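Notizen Vortrag Bradau, Januar
Rechte Symbolik im Straßenbild erkennen, dokumentieren, melden
(Redezeit 40 min, danach Fragen. Nicht wieder überziehen!!)

Einstieg
Begrüßung, Dank an den Buchladen Nijs für den Raum. Kurz: wer wir sind, seit wann. Keine Parteiarbeit, kein Verein mit Beitrag, nur Archiv und Beratung.
Frage in die Runde: wer hat auf dem Weg hierher Aufkleber gesehen? Hände abwarten.

Teil 1 – was wir sammeln
Aufkleber, Schablonen, Kreideparolen, Flugblätter im Briefkasten. Keine Screenshots aus privaten Chats, das machen andere besser.
Bestand jetzt 691 Meldungen aus Bradau und Allberg. Davon vieles doppelt gemeldet, ist ok, lieber doppelt als garnicht.
Schwerpunkt Haltestellen und Schulwege. In Allberg eher Unterführung am Bahnhof.
Neu seit Herbst: Motive ohne Absender. Kein Gruppenname, kein Link, sehen aus wie Wanderaufkleber oder Fussballkram. Hier Zeit lassen, das ist der Teil den die Leute nicht kennen.

Teil 2 – Codes
Zahlencodes nur kurz, kennen die meisten. Kleidung: vorsicht! Einzelnes Shirt sagt wenig, Zusammenhang zählt. Beispiel Kampfsportturnier Skostov erzählen – Sponsorenlogo auf der Bande, erst über den Versandhandel zuzuordnen. Nicht zu lang, letztes Mal 10 Minuten weg.
Unterschied strafbar / nicht strafbar. Kein Jurist, das dazusagen.

Teil 3 – richtig dokumentieren
Erst Foto, dann abmachen
Ein Bild nah, eins mit Umgebung
Ort, Uhrzeit aufschreiben
Nicht mit Fingernagel, Spachtel nehmen (manchmal Klingen drunter)
Keine Gesichter, keine Kennzeichen ins Formular
Allein nachts: lassen. Sicherheit vor Vollständigkeit.
Anzeige: online geht, Aktenzeichen geben lassen und an uns weiterleiten. Von 19 Anzeigen letztes Jahr haben wir bei 3 eine Rückmeldung. Frust zulassen, trotzdem weitermachen, Zahlen brauchen wir für den Stadtrat.

Einschub falls Zeit
Frage kommt immer: warum nennt ihr keine Namen? Antwort: Archiv ist öffentlich, Fehler bleiben ewig im Netz. Namen nur wenn Gericht oder die Person selbst öffentlich auftritt. Ruhig bleiben bei Nachfrage.

Schluss
Liste für den Verteiler geht rum, Stift mitgeben!
Nächster Termin Allberg, Raum noch offen
Handzettel liegen am Ausgang, Spendendose auch
Bei Störern: nicht diskutieren, Hausrecht liegt bei Nijs, vorher nochmal absprechen wer an der Tür steht
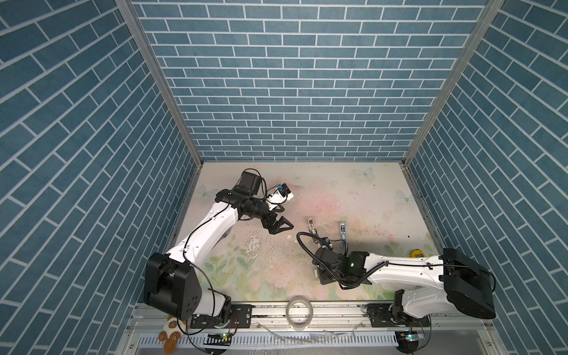 Zwei Roboterarme vor blauem Ziegelmuster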